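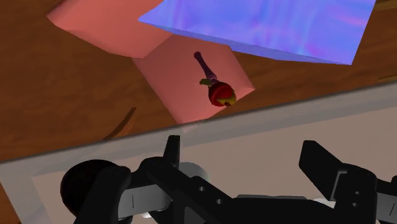 So I finally had my hearing tested last month, after two years of Tyra telling me I was shouting at the telly. I'd put it off because I thought it would be a faff. It took less than an hour! 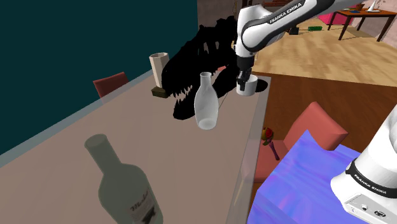
Two bottles and a tall vase on the table.

The audiologist, Innes Crichton, played me a string of beeps and I pressed a button whenever I heard one - or thought I did. I was fine up to 2,000 hertz, then it all went a bit quiet.
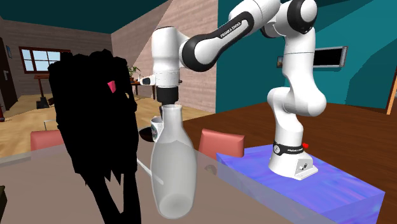 He reckons it's years of loud gigs, mostly. I've got a pair of aids on trial until December and the kettle is so noisy, I can't tell you.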